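Two grippers, one old computer: what we learned before the new year's work starts

From the automation workshop, January 9, 2026

In the last newsletter Mavis Obi promised that we would finish the gripper comparison before the spring orders go out. The testing is finished now, and I will try to tell what came out of it, including the parts where we do not agree among us.

For those who did not follow from the beginning: the Sketell project is about taking apart used office computers with a robot arm, so that memory, drives and cables can be sorted before the rest goes to the metal recycler. Until now we have used the Lesby gripper, which came together with the arm. It is strong and it is simple. The fingers are wide, and for lifting a drive out of its bay this is good. For anything close to the motherboard it is much less good, and Bjarke Bisgaard has said for a long time that we should try a narrower one. So we borrowed a Flulura for the comparison and mounted both on the same arm, with the same controller and the same speed limits.

We made 57 attempts with each gripper. The tasks were to open a memory latch, to pull a flat data cable straight out of its connector, to pinch a loose power cable and move it to the side, and to lift a drive on its rails. The Lesby completed 20 attempts without help from a person. The Flulura completed 49. These numbers look very clear, but please read them with some care. Most of the attempts were near the board, where we already knew that the Lesby had difficulties. With the drives there was almost no difference, and Nisreen Rizk prefers the Lesby there, as it does not slip when a rail is a little stiff.

The biggest surprise was the cables. A cable never lies in the same place two times, and when the fingers come down from above they push it away before they close. With the Flulura we could go down between two cables and close from the side. With the Lesby we had to move everything else first, and then the time was gone. Milagros Farías wrote a small routine which opens the fingers only as far as needed before the arm goes down. It helped both grippers, and we will keep it whichever one we buy.

Cable routing on the arm itself also took more of our time than I like to write here. The gripper cable must have enough slack for the wrist to turn, but a big loop can catch on the edge of a case. We tried three lengths. The middle one is now standard, and the clip positions are written in the workshop log under "Wrist".

The camera question is still open. Brynhildur Frandsen compared the fixed camera with a small one mounted near the wrist. The fixed camera gives a calm view and it is easy to calibrate, but the arm covers the connector at exactly the moment when you want to see it. The wrist camera sees the connector, but shiny metal makes it uncertain, above all the heat spreader on a processor. She wants to repeat the comparison with softer light, and I think she is right.

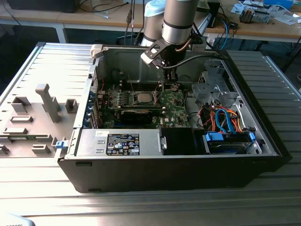 Gripper pointing down beside the processor of an opened Dell desktop.

We did the positioning work with the cases lying on their side and the side panel off. It gives the arm a free way from above, and the programs are easier to read when down is really down. The drawback is that a big case takes a lot of the work surface, and we need a better way to hold it in place.

About the money: the Flulura costs 2,028 euros with the adapter plate, and the spare fingers are extra. Bjarke would like to buy one now and keep the Lesby for the drives. Nisreen would like to wait until we have also tried the soft fingers from Duangkaew, which should arrive later in January. I lean to Bjarke's side, but a tool change in the middle of a job costs time, and we have not measured this yet.

If you have used narrow fingers on old connectors – also if it went badly – please write to Mavis. She is collecting experiences until the soft fingers are here. The log with all attempts is on the shared drive, in the Sketell folder, and the attempts that failed have comments too.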